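Zeltum Room Pack: four months of use on a home arm project

I bought the Zeltum room pack in July to rehearse a pick-and-place job before trying it in the shared shop where Obadia Athumani and I keep the real arm. The pack costs 30 dollars and loads into the simulator we already had. It comes with furnished rooms, household objects and a set of arm models. I have run 2,900 episodes in it so far, nearly all of them in the bedroom.

Setup

Installing took one evening. The manual skips the step where you point the simulator at the textures folder, and until you do that everything loads gray. After that the rooms opened without errors. Moving the arm's pedestal means editing a text file and reloading, and the reload takes 77 seconds on my desktop. I would like to be able to drag it.

The bedroom

The furniture is good. The bed has a green plaid blanket and two dark blue pillows, and the nightstand has a visible wood grain, so a camera policy has some real pattern to deal with. My task uses a single object, a long white bar lying at an angle on the nightstand. The arm starts over the bed with the gripper open and has to come across and down to reach it. 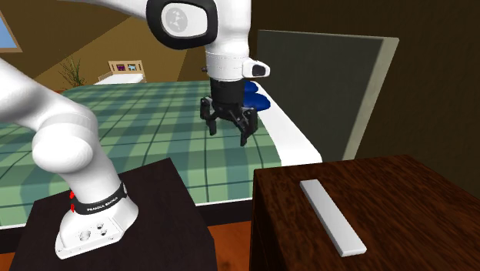

Grasping

Results here are mixed. Thin objects slide out of the fingers at the default friction setting. I raised it and the bar stayed put, but then it also stuck to the nightstand. Tín Quan sent me her settings file from a kitchen build and it fixed most of this. Out of my last 100 episodes, 77 ended with the bar lifted.

The blanket is a rigid surface. If you want to practice on cloth, this pack will not help.

Compared with Stovden

I used the Stovden rooms before this. They load faster and the manual is better, but the surfaces are flat colors and there are fewer objects. For planning reach and clearance either one will do. For training from camera views I would pay for Zeltum.

I am keeping it. Four stars, with one off for the manual and the pedestal file.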